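Print this thread | E-mail this thread

Small apartment storage - what finally worked for you?

kevser_a
Started clearing out the hall closet in December 2018 and I'm completely hooked! The whole apartment is 502 square feet, so every shelf counts. My one big discovery is open baskets - no lids, no stacking, just grab and go. I gave the Dikholm shelf a full row of them and I can find my scarves for the first time in years.

LeidyC
Love this! But I have to disagree about lids. Open baskets collect dust like crazy, at least on my street. I went with lidded boxes under the bed and I'd never go back.

Sotelo47
Team basket over here. A lid is one more thing to lift, so my kids just pile stuff on top of it. White plastic ones wipe down in seconds, and they cost me almost 200 less than the built-in drawers we were pricing (I still dream about those drawers, though).

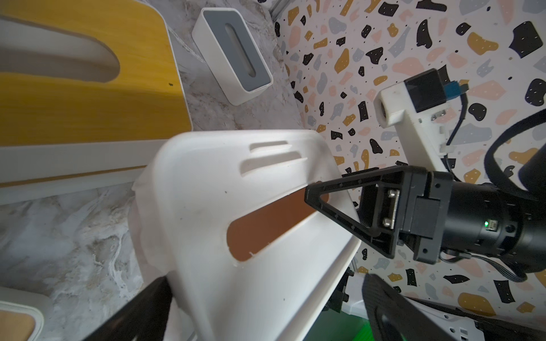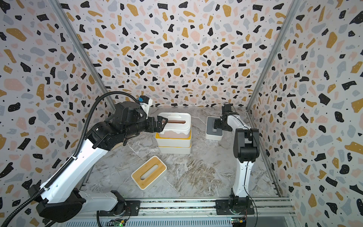
Last one is a tissue box with a yellow lid, such a cheerful color for a shelf! 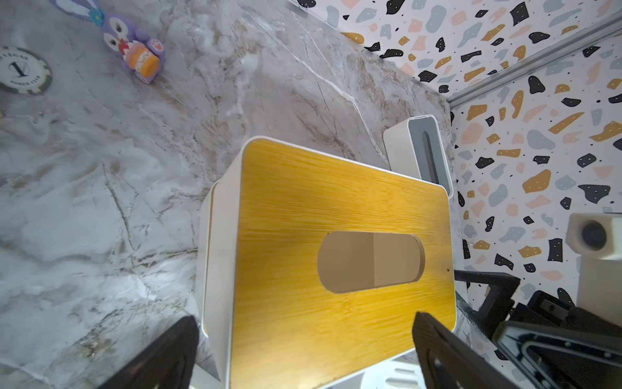 ayodele_f
What size basket fits a shelf that's 12 inches deep?

kevser_a
Go for 11 inches at the rim, and measure the rim itself - the base is usually narrower and the store tag may only give you that.

LeidyC
OK, I'll give you the hall closet. Bathroom too, maybe. But winter blankets in an open basket? No way. Mine come out in July smelling like the radiator.

Sotelo47
Cotton bag first, then the basket! My aunt Amparo has done it that way forever and her blankets smell great.

LeidyC
So... a bag with a closure. Also known as a lid :)

kevser_a
Ha, fine, point to Leidy. I'm doing the kitchen next and will report back on the spice situation.

Print this thread | E-mail this thread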